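Hand tool upkeep: pads, pins and cable
Nolla newsletter, October 2026
14 shares | 3 comments

The Skuletti hand-held gripper has now done 2,000 grasps on table items since July. Wear shows up first in the blue finger pads, then in the linkage pins. The schedule below replaces the old Dalau sheet.

Pads. Inspect every 300 grasps and change the pair at 600, even if only one side looks polished. Wipe the finger face with alcohol, let it dry, then press the new pad on from the root towards the tip. A pad that sits proud at the tip will roll thin items such as chopsticks.

Pins. Check all four screw heads with the fingers open. Turn by hand only - a powered driver distorts the bracket and the fingers stop closing parallel.

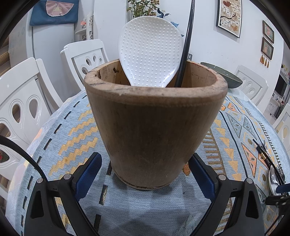
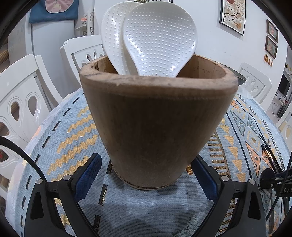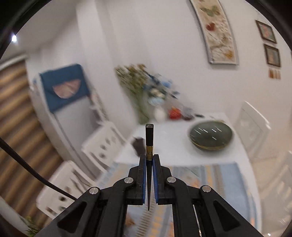 Rice paddles in the worn wooden holder, and a slim dark piece with a gold band held between the blue pads.

Cable. Leave enough slack for a full wrist turn in both directions. Manninen supplies a softer sheath, part 8 on the spares list, and it fits without changing the clip.

After any pad change, close the fingers on a thin gauge strip and look for light on either side. If there is a gap, loosen the bracket on that side, close again and retighten under light pressure. Repeat the zero reading before the tool goes back into use, and write the grasp count on the card in the case lid. Cards from the old sheet can be thrown away once the last count has been copied across.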